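The Small Business of Leftovers

In Didodbridge the clearance trade happens in the old feed store on the river side of town, behind a green door with no sign. It opens at eight. By nine the better lots are spoken for, and the people who came for them are in the parking lot moving boxes from one trunk to another.

Clearance lots are what remains after a store closes, a warehouse changes hands or a shipment is refused. The goods are sold by the pallet or by the box. A pallet from Dandimex, the largest dealer in the county, comes with a printed sheet that lists broad groups of items: bath, kitchen, toys, beauty. The sheet doesn't say how many of each. Buyers pay $240 for a mixed pallet and find out the rest at home.
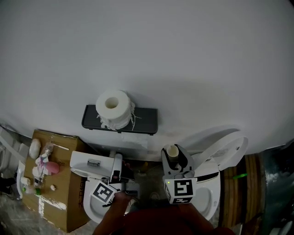
Last updated February 14, 2026

Most of the buyers are resellers working from a spare room or a garage. They sort first. Anything sealed goes in one pile, anything loose in another, and small things with no clear home go on top of whatever box is nearest. A toy in a clear plastic bag may sell for two dollars. A sponge will sell only as part of a set, so it waits for other sponges.

Sorting takes longer than new sellers expect. One couple who run a stall at the Coston flea market keep a log of their hours, and last year it showed more time spent matching lids to bottles than standing at the stall. They now set a limit of 12 boxes a month. Before the limit, they were using the hallway for storage and eating in the living room.

Margins are thin. A seller who clears $1,000 in a month has usually paid out more than half of it already for stock, gas and the stall fee. The same couple made $3,696 last year after costs. They consider it a good year, and they have raised the price of their mixed bags from three dollars to four.

Where the goods come from matters to some buyers and not to others. The Hettiarachchi warehouse, out past the rail crossing, deals only in bathroom and household stock and will not take returns. Its regulars like it because the boxes are packed by type. The drawback is price. A box there costs nearly twice what a mixed one does at the feed store, and the profit has to come from selling a lot of the same thing slowly.

Paper goods are the steady part of the trade. Every household uses them, the wrapping can be torn without hurting what is inside, and a buyer who comes for paper towels will often leave with a bottle brush. The problem is bulk. A carload of toilet paper fills a small car to the roof and earns less than a shoebox of hair clips. 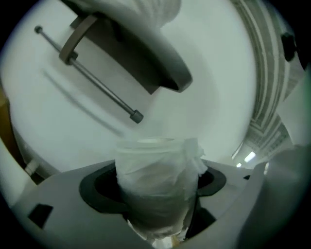

Smooth white housing with a thin metal rod across it.

Larger household items are a separate gamble. They take up floor space, they may be missing a part, and a buyer wants to see them plugged in before paying. Sellers in Coston tend to keep one extension cord at the stall for this. Anything that doesn't start goes to a repair table at the end of the row, priced by weight.

The town has been slow to decide what it thinks of all this. Garage sellers need a permit if they hold more than four sales a year, but online sales don't count toward the four. A proposal to change the rule was put off last June and has not come back. In the meantime the parking lot at the feed store has been repaved, and the county has added a second cardboard bin by the road. It is emptied twice a week and is usually full the day before.

Pallet sales at the feed store run year-round except for two weeks in summer. Payment is in cash or by card, and buyers load their own vehicles.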